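Lundstead Ensemble to open the summer programme at Mondcombe Hall

4 May 2021

Mondcombe Hall is pleased to confirm that the Lundstead Ensemble will open the summer programme with two evening concerts, given on consecutive nights in the main auditorium. The ensemble last appeared at the Hall under its founding director, Csaba Gál, who returns to conduct both performances.

The first concert is devoted to music for voices and strings. Funmilayo Okeke, soprano, will sing the song cycle Anen, written for her by the composer Efe Iyamu and not previously heard in this part of the country. It is in seven movements and is performed without a break. The second concert is given over to dance music, with Babatunde Nnaji as guest percussionist, and ends with the full version of Iyamu's Usman Variations.

Seating has been set at 483 places for each evening. The balcony will remain closed while work on the handrails is completed, and patrons who hold balcony subscriptions have been moved to rows F to K of the stalls at no extra charge. Letters giving the new seat numbers were posted at the end of last week. Any subscriber who has not received one should write to the box office, quoting the reference printed on the back of the membership card.

The Hall also wishes to record its thanks to all who gave to the piano fund. Gifts now stand at 3,535 pounds, and the sum will be put towards restringing the concert grand - a job that has been put off twice. Nneka Akpan, Head of Programming, has asked that the piano be ready for the autumn recitals, and a date for the work will be given in the next newsletter.

Doors open one hour before each performance. Latecomers will be admitted to the first concert only at the interval.
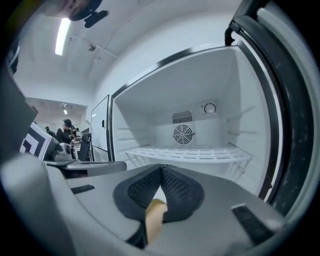

Can a ticket for the first evening be exchanged for the second?

Exchanges are accepted at the box office up to noon on the day before the first concert, provided that seats are still available. No fee is charged to members; other patrons pay the usual handling charge.

Printed programmes will be on sale in the foyer on both evenings. Large-print copies should be ordered in advance.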